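Votside opens its tool-return corner in Gostach this November

I've been fixing things at other people's kitchen tables for a good 29 years, and I still can't put a pair of pliers back where I found them. So when my friends at Gwilliam asked if I'd like to help launch something for people like me, I said yes before they'd finished the sentence!

My name is Huw Nicholas and I run Votside, a small shop for home tools and the bits you keep them in. Starting in November we're opening a tool-return corner at our Gostach store. Bring in the hand tools rattling around in your junk drawer (pliers, screwdrivers, that wrench from the flat-pack bookcase) and we'll clean them up, oil the joints and send you home with an Aneo roll to store them in. The roll is plain canvas with 2 rows of pockets, and I've had mine by the back door all summer.

We tried the idea out on our regulars first and 155 of them turned up, some with shoeboxes, one with a pillowcase. We went through 737 tools in the end, and I've never seen so many pliers in my life. People get attached to them, especially the ones with colored grips, because you can spot those on a busy floor when you've set them down and wandered off for a coffee.

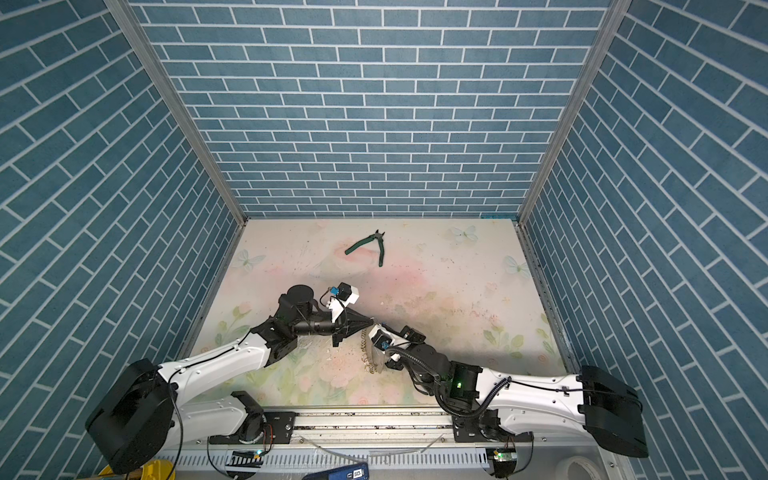 Do I have to buy a roll to get my tools cleaned?

Cleaning is free for up to a dozen hand tools per visit, and you can take them home in whatever you brought them in. The roll is there if you'd like one.

We'll be at the counter from ten in the morning until four, and the kettle is usually on. If your tools are very rusty, leave them with us overnight and we'll call when they're ready. Power tools will have to wait until spring, when we have a bigger bench.

For store details or to set up a visit, ask for Huw at the Votside counter in Gostach.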